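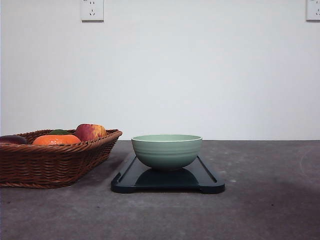

Evening, September

The border is finished!! All of it, all the way around, including that horrible stretch along the bottom where every single piece is the same muddy brown with a knob on the left and a knob on the right. I put the last one in just before dinner and then walked around the house for a bit because I couldn't sit down.

I should write down what it is so I remember later. It's the Skundinum puzzle of the old map of Huvura, 3000 pieces, the map dated 1621 in the corner in those lovely long numbers where the 6 looks like it wants to be a b. Got it at Zodia, second shelf up, box a bit crushed at one end, marked down. I had gone in for envelopes. I'd been looking at the same box for months, telling myself that a person who never finished the balloon one had no business buying the map, and then I just picked it up and paid for it and carried it home under my coat in the rain.

It is so much better than the balloons. With balloons you have sky, and then you have more sky. A map gives you something to read. Every piece has a bit of a word on it, or half a tree, or the back end of a ship, and you find yourself muttering "ULL, ULL, where are you, ULL" for ten minutes until you notice that it's the middle of GULL ROCKS and you've had the other half by your elbow the whole time. There are tiny hills all shaded on one side, and a river that splits and joins up again, and a sea monster with what I can only call eyebrows. I love him. I've done his tail and one eyebrow so far.

The sorting took four evenings. I did it by color first (cream, brown, green, that faded pink along the coasts) and then changed my mind and pulled out everything with lettering, and that was the thing that cracked it open. Once the big curly letters of HUVURA were together across the middle I could hang everything else off them. The letters are huge, one V takes up seven pieces, and the flourish on the last A goes clear out into the ocean.

Called Selorm after dinner to crow about the border and ended up on the phone until my ear was hot.

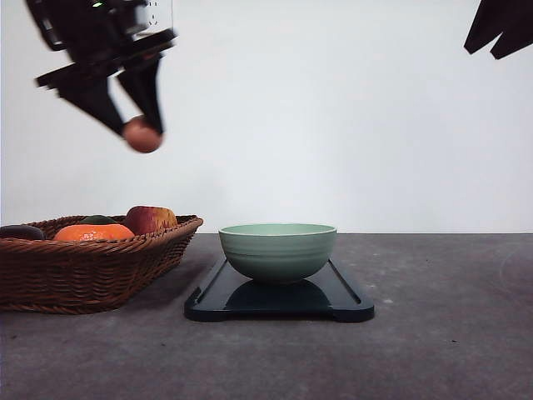

Selorm thinks I'm going about the sea all wrong. You never start with open water, Selorm says, you work out from the coast one row at a time and sort by shape, because the color will only fool you. And don't press a piece down because you want it to fit. If it has to be persuaded, it's a liar.

I'm writing that inside the box lid. I went straight back and checked the pieces I'd forced in near the compass rose and, sure enough, two of them were liars. Swapped them over and suddenly the little dotted lines that run out from the compass all met up and went straight across the water, the way they're supposed to. Such a good feeling! It makes me want to go over everything I've ever done and look for liars.

What I didn't expect is how much I'd start caring about the place itself. There's a town called Kwofie up in the north corner, three houses and a church with a crooked steeple, and a road that goes out of it and just stops at the edge of a wood. Why does it stop?
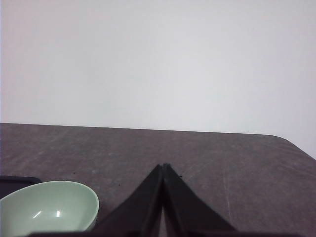

Maybe the mapmaker never went past the trees, or it got dark and he turned around and made up the rest from what he was told at the inn. The wood is drawn so carefully, too, each tree with its own little shadow. I keep going back to it even though I'm meant to be on the south coast. Tonight I fitted the whole left side of the wood in one go, nineteen pieces without getting up, and that's a record for me.

Bad news, or possible bad news: I think there's one missing. A green one, between the church and the first tree. I've been through the green pile twice. I've been through the cream pile too, in case it's one of those that has only a sliver of green on it. Not panicking yet. The balloons had a missing one as well and that turned up in my slipper.
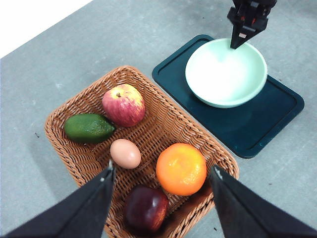
Basket with an apple and an avocado in it.

Tracey Parsons wants to come and help with the ships, and I said yes right away, then worried a little, and then thought no, it will be fun. She's quick with anything that has ropes and rigging in it, and she can have the whole fleet off the west side as long as she leaves me the monster. I may hide his other eyebrow in a teacup to be safe.

Her cousin's map puzzle cost 70 dollars new, she told me, and it didn't even have a monster.

Plan for tomorrow: look under the rug for the green one, do the pink coast from the river mouth down to the second bay, write to Skundinum if the rug is no good and ask if they replace single pieces. Also buy envelopes. I still haven't bought any envelopes.

Going up now. Just one more look at the wood first.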